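Noise and concentration in shared study rooms
Project report, second year, Drondham College
Haziq Ismail

1. Why I chose this topic

When I moved to Drondham I lived in a house with six other students and I could never read at home. I started to use the study rooms in the Hollby building, and I noticed that some rooms are easy to work in and some are not, even when they are equally full. I wanted to find out what students themselves say about this.

2. Method

I made a short paper questionnaire and left it in 2 rooms in Hollby during November. One room has carpet and soft chairs, the other has a hard floor and a high ceiling. In total 187 students gave back the paper. I also asked 80 of them a few extra questions in person, usually near the coffee machine, when they were already taking a break.

I did not measure the sound with an instrument. My supervisor suggested that I borrow one from the Tretik laboratory, but it was booked until the end of term.

3. What the students said

Most students did not complain about loud noise. They complained about noise which they could understand, for example one person speaking on the telephone in a normal voice. A noisy ventilation fan was mentioned less often, and a few students even liked it. In the room with the hard floor, the moving of chairs was the most common complaint. In the carpet room it was eating.

Several students wrote that they choose a seat near a wall, so that people do not pass behind them. I had no question about seats, so this came only in the free comments. I think it was a mistake to leave it out.

4. The room itself

The surfaces of a room change how long a sound stays in it. Bare walls send the sound back, and curtains, books and carpet take some of it away. With little furniture, even a quiet voice can be heard clearly on the other side.

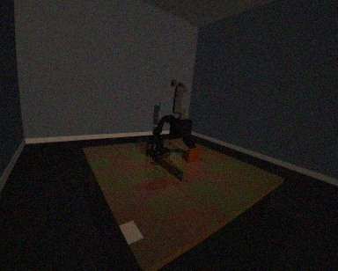
Liem read my first draft and did not agree with this section completely. In the carpet room, Liem wrote, people are quiet mainly because they see others being quiet, and the same group would behave worse in the hard room even with curtains. I cannot answer this with my results. To test it, the same students would have to use both rooms.

5. Next step

In the spring I would like to repeat the questionnaire with a question about seats, and to put felt under the chair legs in the hard room for part of the time. The building office has agreed to the felt if I remove it afterwards.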